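# Refinishing a small table, clear coat came out cloudy

**oltdale_renter**

I have a small pine side table that I sanded and finished last month. The floor in my living room is a medium brown and I wanted the table to stay lighter than that, so I skipped stain and went straight to a water-based clear coat. Three coats, brushed on, light sanding with 200 grit between them.

The first two coats looked fine. The third one dried with a milky patch that covers maybe a quarter of the top, mostly toward one end. It has been there for nine days now. It doesn't feel sticky. I put the last coat on at 7 in the evening in the garage, in October, and I didn't check the temperature.

Do I have to strip the whole thing or can I fix just the patch? I paid 20 dollars for the can and there is still more than half left. I also have a little paste wax from Kadano if that helps with anything.

---

**Sheyla Huamán**

You probably don't have to strip it. A milky patch in the top coat usually means it went on too thick, or it was cold and damp and moisture got trapped. A garage on an October evening could easily do it.

Try this first. Bring the table inside, somewhere warm and dry, and leave it alone for another week. Thin haze sometimes clears by itself as the coat finishes curing. Don't put wax on it during this time.

If it's still cloudy after that:

1. Sand the entire top lightly, 200 or a bit finer, until the milky layer is gone. You'll see the dust change when you get down to the clear coat.
2. Wipe with a barely damp cloth and let it dry.
3. Put on one thin coat. Thinner than you think, with long strokes in the direction of the grain.
4. Leave it overnight before you touch it.

Do the whole top and not just the patch. I tried spot-fixing a desk when I lived in Skistavville and you could see the outline of the repair from across the room. I ended up doing it over.

Check the label on your can for the lowest temperature too. Mine says not to use it in a cold room and I ignored that once.

On keeping it lighter than the floor, I think you made the right choice skipping stain. A pale top with the grain showing goes fine with a brown floor.

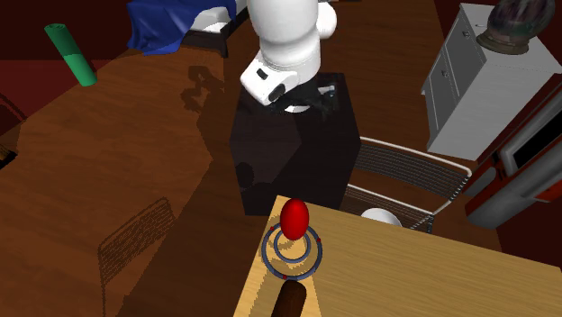
*Light tan table, brown wood-grain floor.*

That's close to the contrast you're describing - two wood tones, far enough apart that they don't look like a failed match. Water-based finish should keep the pine near that for a good while. Oil-based goes yellow sooner.

---

**sarıgül_dan**

just wax over it. I did that on a shelf and it was ok

---

**oltdale_renter**

Thanks. I moved it inside next to the bookcase and the patch is a little smaller than it was. Label says 50 degrees minimum and the garage was most likely under that. I'll give it the rest of the week and then sand the top. Holding off on the wax for now.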